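Thread: Cell 2 protective stop during desktop teardown — fault report and discussion
14 replies · 3 shares

Gopinath_K
I am reporting a fault on the Elateo arm at our Dresach bench. The task was memory and processor removal from Dell desktops. During the approach to the socket lever, the arm went into a protective stop, recovered on its own, and resumed motion without an operator reset. The force limit was set at 50 newtons; the log shows a peak of 53.
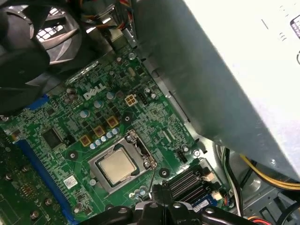
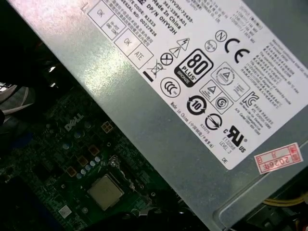

Dell board and processor socket, with the power supply still fitted.

Safety and Incidents

The second point concerns me more than the first. Our written procedure requires a manual reset after any protective stop. No injury occurred. The cell has been locked out.

Usha_Warrier
Thank you for the prompt report. Please confirm the controller version and whether automatic restart was enabled in the cell settings. On our Elateo units it was switched on again by an update in February.

Gopinath_K
Automatic restart was enabled. I cannot yet say who enabled it, or when.

aqeel.ghumman
I would regard the approach path as the main cause. The metal housing overhangs the board, and the fingers have little room beside it. Remove the power supply first and the contact does not happen.

Parvathi_Shenoy
I disagree with Aqeel. A better path would reduce the number of stops, and I have no objection to it. However, the arm restarted by itself with a person permitted to reach into the cell. That is a safety failure whatever the arm touched.

aqeel.ghumman
I accept that the restart is the more serious matter. I maintain that the contact should be investigated separately — it will otherwise be closed under the same ticket and forgotten.

Rekha_Alva
Two tickets, please. One further question for Gopinath: the supply carries an electrical hazard symbol on its label. Was the unit disconnected and given its waiting period before the run?

Gopinath_K
Yes, the mains lead was removed and the sheet was signed. Both tickets are open. The cell remains locked out until automatic restart has been disabled and tested by 2 people.
3 likes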